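Lovent Opens Early Access to Ronunach, a Practice Environment for Tabletop Robot Arms

SKALLCOMBE – Lovent today opened early access to Ronunach, a software service that lets teams build, run and score tabletop robot tasks in simulation before they book time on a real arm. The service runs in a web browser, with a small command-line tool for teams that want to start jobs from their own scripts.

Ronunach is meant for small labs, teaching departments and integrators who share one or two arms among many people. A user picks a room, a table and a set of objects, chooses an arm, and writes a task such as "put the ball on the plate." The service then runs the task many times with changes to object placement, lighting, surface colors and camera position, and returns a score for each run along with the joint and gripper record.

Early access includes 68 ready-made rooms. They cover kitchens, home offices, workshops and plain lab spaces, and any of them can be edited. Floors, walls and desk finishes can be swapped one at a time or set to change with every run. Objects come from a shared library of more than 2000 items, and users can add their own meshes. Imported meshes are checked for scale and closed surfaces when they are loaded, and the service lists any that need repair.

Cluttered tables were a main request from the teams that tried the service over the spring. Many existing test setups put one object on a bare surface, and a controller that does well there may do poorly once a container or a box stands close to the target. In Ronunach the user sets how many extra items appear and how close they may come to the object the arm is meant to handle. Items can also be placed on the floor or in the background, where they play no part in the task but still show up in the camera view.

Viewpoint is handled the same way. A camera can be fixed to a wall, mounted over the table or placed at an odd angle where the arm itself blocks part of the workspace. Each run can be played back from any camera that was switched on when it was recorded.

A typical job in the desk collection gives the arm a ball, a shallow plate and a board, with other items left nearby. The rendering below comes from that collection, with a Franka Emika arm at the desk and the tip of its gripper at a dark red ball.
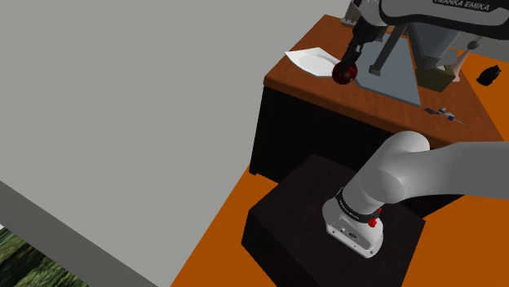
Moroz said that the scoring had mattered more to the team than the rendering. In the spring trial they had been able to compare two versions of a grasp controller overnight on the same set of layouts, and the failed runs came back sorted by the step where they went wrong. Moroz added that setting up custom objects took longer than expected and that the import guide needed more detail.

Lovent has since rewritten the import guide and added a preview window that shows how an object will sit on a surface before it is saved.

Scoring in Ronunach is done by step. For a pick-and-place job, the default steps are approach, contact, lift, move and release, and each has its own pass condition. Users can change the conditions or write new ones in Python. Reports can be downloaded as spreadsheet files or read through the command-line tool. Video is kept for every failed run and for a sample of the runs that passed.

The service does not replace testing on hardware. Contact with soft items such as cloth, foam or bagged goods is simplified in this release, and liquids are not supported. Lovent recommends that users check any result on a real arm before relying on it – above all where grip force or surface friction decides whether a task succeeds.

Early access comes in 2 plans. The Bench plan allows 400 runs per month and is free to teaching departments. The Floor plan has no monthly limit, adds private object libraries and allows several jobs to run at once. Pricing for the Floor plan depends on the number of seats and is available on request. Teams on either plan can export their rooms and run records at any time and keep them if they leave.

Work planned for the next release includes two-arm tasks, drawers and hinged doors, and a way to load measurements from a real table so that its layout can be copied. Lovent expects to ship that release in October. Early access users will be moved to it at no extra charge.

Requests for access can be made through the Ronunach page on the Lovent website. New accounts are opened in the order in which requests arrive.

About Lovent
Lovent makes simulation and testing software for robotics teams. The company is based in Skallcombe.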